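Talk notes: Specifying upholstery fabric for shared seating
Speaker: Birthe Ásgeirsdóttir
2024-08-10

Slide 1. Title
Introduce myself. Mention that the handout has the full tables, so there is no need to copy figures from the screen.

Slide 2. Scope
Seating in waiting rooms, libraries and staff lounges. Residential work is out of scope. So are vinyls and leathers.
The data come from the Ullau replacement register: 1,408 seats, of which 597 were re-covered before the planned date.

Slide 3. Why covers were replaced early
Seam failure was first, then soiling that would not lift, then wear through the face of the cloth. Colour fading was a minor cause, even in rooms with north-facing glass.
Pause here. People tend to expect wear to be first.
Seam failure is mostly a matter of thread size, stitch length and seam allowance. A high rub count does nothing for it.

Slide 4. Rub counts
Explain the abrasion test briefly. Flat sample, fixed pressure, standard abrading cloth. Chairs load the fabric at curves and front edges, so the result ranks fabrics but does not predict years of service.
Do not get drawn into comparing the two main test methods. There is no conversion between them.

Slide 5. Weave and colour

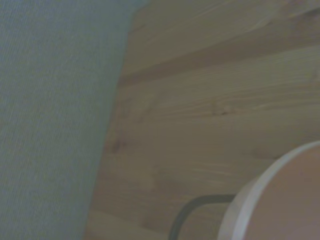
Slide 5: Plain grey-blue cloth with a fine diagonal rib, next to wood.

Fine, even textures leave fewer raised yarns to snag. Solid mid-tones show lint less than charcoal does, but they show water rings more. Ask for a sample of at least 200 mm square and look at it under the lighting in the actual room.
Tondero and Gruvus both supply cuttings. Du Plessis charges for them.

Slide 6. Cleaning codes
Get the code in writing before ordering. Check it against what the cleaning contractor already carries on the cart.
One site had 16 chairs treated with the wrong solvent in December. The backing let go and all of them had to be redone.

Slide 7. Spare cloth
Order up to three extra metres from the same dye lot. Label the roll with the lot number and the room.

Questions. If asked about flammability, refer to page 4 of the handout.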